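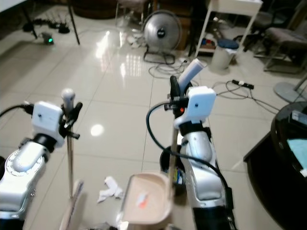
4.3 Damp cleaning of glazed tile

Applies to floors sealed with Rusport 900. Let a new seal coat cure for 7 days before the first damp cleaning.

1. Remove dry grit from the floor with a flat head on a long pole. Work toward the door.

2. Add 13 ml of concentrate to each liter of cold water.

CAUTION: Do not use vinegar or other acids. Acids etch the seal coat and void the Judbridge floor warranty.

3. Wring the pad until it no longer drips. Wipe along the grout lines, then across them.

4. Change the water when it turns gray.

5. Allow the floor to air dry. Do not buff while damp.

NOTE: Large tiles show streaks under ceiling lights. If streaks remain, repeat step 3 with plain water.

For replacement pads, see section 7.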